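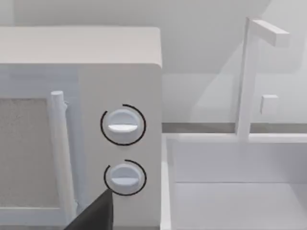

Ornella Gentile wrote:
My money is still on "no," at least for my kitchen. I've been hearing that the housework machine is two years out since I was renting my first apartment. I'll believe it when one of them can reheat leftover rice without me hovering over it.

dialtone_dave wrote:
Depends what you mean by reheat. Turning a knob is a solved problem as far as I'm concerned. We had an arm turning valves at the Zemon plant ages ago and it never complained once. A microwave with two round dials and a bar handle is about as friendly as an appliance gets. Give it one of those flat touch panels where you have to press the same spot three times and we'll talk.

Ornella Gentile wrote:
But your valve was bolted to a pipe, Dave. It was in the same place every morning! My microwave slides back an inch every time I pull the door, and my husband shoves it over to make room for the bread. That's the part I never see anyone deal with.

pallet_jack70 wrote:
^ this. I work second shift in packaging and we trialed a Jatadach cell in July. When the cartons came down the line square it was beautiful, faster than me and I'm not slow. Then one would come down a little crooked and the whole thing stopped and waited for a person. Guess who the person was. I logged 368 stops before they quit asking me to log them.

Mizanur Ranasinghe wrote:
368 over how many cartons though? That number doesn't mean much by itself. If you ran a hundred thousand through, I'd call that pretty good and I'd be buying another one.

pallet_jack70 wrote:
Fair, I don't have the carton total. I just know how sore my feet were.

Mizanur Ranasinghe wrote:
OK, so let me argue the other side for a minute, because I think this thread is grumpier than it needs to be. Most of what we do in a kitchen is pick up, put down, open, close, turn. I've been following this stuff since college and the improvement in just the last couple of years is wild to me. A lot of the practice happens in simulation now, which means you can goof up the same chore all night long and never break a plate. I'm not saying buy one tomorrow. I'm saying I wouldn't bet against one that can clear a counter, and I mean a normal counter with a dish rack and a cutting board sitting out on it. 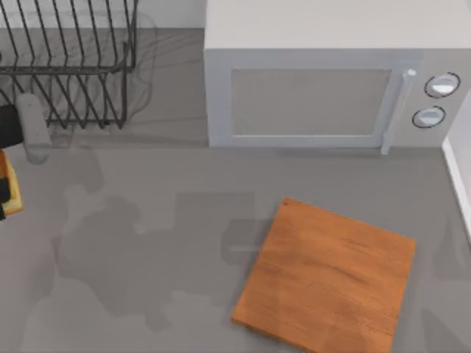 Home & Shop Automation Club – General Discussion

grout_haze wrote:
Clear it to where, is my question. My cutting board lives leaning behind the toaster unless it's damp, and then it goes by the window. I couldn't write that rule down for a person, and I've tried (teenagers).

dialtone_dave wrote:
lol. You just wrote it down though

grout_haze wrote:
That's only the board! Ask me about the lids.

Ornella Gentile wrote:
And dish racks, ugh. Wire racks are the thing I'd pay to watch. Everything in mine is leaning on something else. You pull out one mug and a fork goes down the back. I don't think simulation helps you much there either, Mizanur. Real wire bends, and real mugs are slippery. Mine has had a wonky corner since the move.

Mizanur Ranasinghe wrote:
I half agree. Contact is the hard part to get right in a simulator, no argument. But you don't need it perfect, you need it close enough that the real machine isn't starting from zero. People said the same thing about warehouse picking and I don't hear them saying it anymore.

pallet_jack70 wrote:
You can hear me saying it, I'm right here

snickerdoodle1882 wrote:
Does anybody have the Magaña floor thing? My sister swears by hers and I'm on the fence. I know it's not arms and counters but it's a chore.

grout_haze wrote:
Had one for 9 months. Good on tile, hates my bathroom rug with a passion. I still get the broom out for corners. I'd buy it again on sale.

dialtone_dave wrote:
See, that's where I land on all of it. It does most of the job and I do the annoying bit. I'd take that deal on dishes any day.

Ornella Gentile wrote:
I wouldn't, the annoying bit IS the job. Putting plates in a stack takes me a minute. It's the roasting pan I want gone.

Mizanur Ranasinghe wrote:
Dindetti is supposed to have a demo day coming up, if anybody wants to go look at arms in person. I'll post the details when I get them. Ornella, bring the pan.

Ornella Gentile wrote:
Don't tempt me. Is there parking?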